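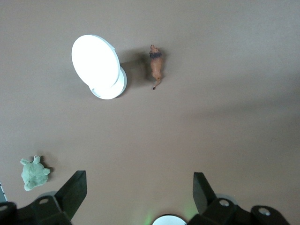 Hanne Riihimäki wrote to ask whether the overhead camera is still doing most of the work, and whether we could learn a grasp without it. She had read our December note and thought the wrist view looked too poor to rely on, mainly on account of the shadows and the loss of detail on bright objects.

It's a fair question, and it is what the Benow project is about. We want to know how far a gripper can get with only the view from its own wrist. This page goes with the method and the results so far.

*Wrist view: lion figurine next to a white lamp-like object, pale green plush toy at lower left. The flat top of the white object is blown out to pure white. Its shadow reaches the lion.*

## Method

We collected some 800 demonstrations by hand-guiding the arm. Each one ends with a single object picked up and put down again somewhere else. Objects come from the Jeka set, which mixes small hard figurines with soft toys and a few shiny or very pale things that cameras don't like.

The policy, Mudaren, takes the wrist image and the finger opening and gives back a small motion. It gets no depth and no object labels. Exposure is fixed for the whole session. We tried auto exposure early on and dropped it – the brightness of everything else shifted whenever a white object came into view, and the policy learned to lean on that.

Shadows were left in. We didn't filter them out of the training images or add lights to soften them. Caroline Shirima ran the labelling and marked any demonstration where a shadow touched a second object, so that those could be scored apart from the rest.

## Results

We ran 157 test grasps on layouts the policy had not been trained on. It picked up the right object in 100 of them. Most of the misses were on pale objects, where the fingers closed short of the near side. Soft toys were the easiest. A poor grasp on plush often still holds.

The shadow cases came out a little worse than the others, though by less than we had expected. When the policy went wrong there, it usually aimed at a point between the object and the dark patch beside it.

## Still open

Hanne also asked about a run with the exposure turned down. We plan to do that next on the Conceição bench, using the same layouts and the same weights. Caroline would like to retrain first – we haven't settled that.

Page last changed July 30, 2020. The layout list and the scoring sheet can be had by writing to either of us.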